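The Great Counter Shuffle: One Tote Bag, a Mint Toaster and Too Many Little Tubs

I have a theory that every kitchen counter has a secret population limit, and mine went over it sometime in December. It started with tea. Then came the seeds and the dried leafy stuff and the little jars of granular something that I swear I bought for one recipe. By the time spring rolled in I could barely make breakfast without moving something first (and then moving something else to make room for the first thing).

So this is a story about a tote bag. I know, I know! Stay with me.
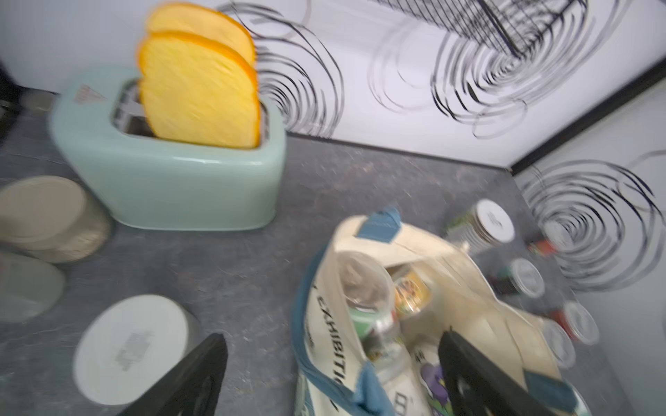
IRUM, 10 June 2020

I'm a person who buys containers to solve the problem of having too many containers. Last year I spent a whole weekend with a catalog from Vekico, the storage people, and came away with a modular rack system that had 48 pieces and a diagram. I still have the diagram. The rack went to my sister, who uses it for shoes.

What finally worked was one of those canvas totes you bring home from an exhibition and then never use because you already own 20 of them. Mine had been folded over a chair back for months. One morning I was so tired of nudging jars along the counter that I opened it up next to the spices and started dropping things in. No plan whatsoever. Anything I hadn't touched that week went into the bag, and the bag could go live on a shelf.

The toaster was allowed to stay. I have strong feelings about this. A mint-green toaster with rounded corners is pretty much furniture, and a counter with nothing cheerful on it makes me want to go out for breakfast. Even the play toast stays put, because a yellow slice popping up first thing in the morning makes me happy, and you can't say that about a rack system. 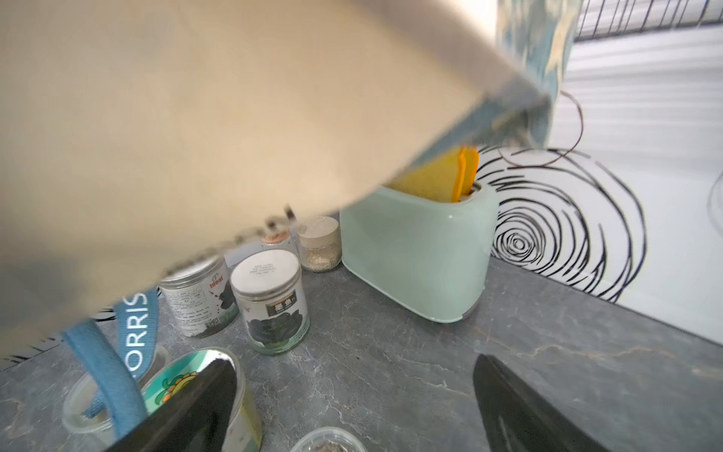
The toaster keeps its spot, toast and all, with the tins and jars close by.

Now, the tins. I had hoped to be ruthless, and I was not ruthless. White lids next to white lids look so nice against the backsplash! My rule, such as it is, goes like this: if I can tell what's in it without opening it, it has earned a place on the counter. Clear sides are a big help. So are labels with a picture on them, especially for anything dark and leafy, which all looks the same to me before coffee.

A friend swears by Wivik, the list app, and has every jar in her pantry logged, right down to the bay leaves. She sent me a screenshot once and there were 806 entries. I admire it the way I admire people who run before sunrise. I tried it for an afternoon and got as far as the salt.

The tote asks much less of me. Canvas gives a little, so round things can lean on each other and nothing needs to line up. Put the tall ones at the back, or wherever, and let the small ones tip in toward the middle. Flat packets slide down the side. I'd only say don't fill it so full that you can't see the labels when you look straight down, or you'll be unpacking the whole thing every time you want one jar, and then you're back where you started, only crankier.

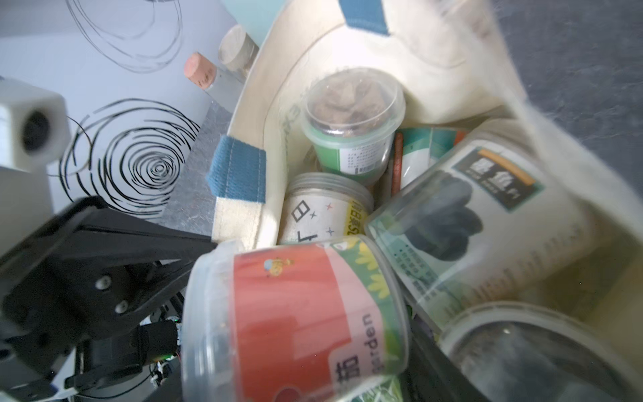 Packed and still readable from the top: the domed green cup at the back, the garden tubs in front.

You'll notice that some of this has very little to do with cooking. Garden things migrate into my kitchen the minute the weather turns, and I've stopped fighting it. They like a bag just fine, and the handles mean I can carry the lot to the window in one trip.

The other half of the shuffle is the walls. I had ignored mine for years apart from the print, which I love (big scribbly black spirals on white, picked up at the Badawi market and worth every minute of the drive). Hanging a couple of wire baskets cost me next to nothing and gave candy a home away from the toaster crumbs. I keep one basket for treats and try to leave the other one alone. An unfilled basket is such a luxury! It's where tomorrow's mess can go. 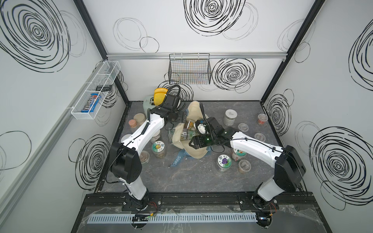
Wire baskets up on the walls, M&M's in the white one, and the mint toaster below.

If you want to try this at home, start with the corner that annoys you most and one bag you already own. Give it the length of a podcast. Leave out the thing that makes you smile, even if it's silly, and stop when you can put down a plate. I've still got three totes' worth of stuff in the hall closet, and I'm getting to it right after breakfast.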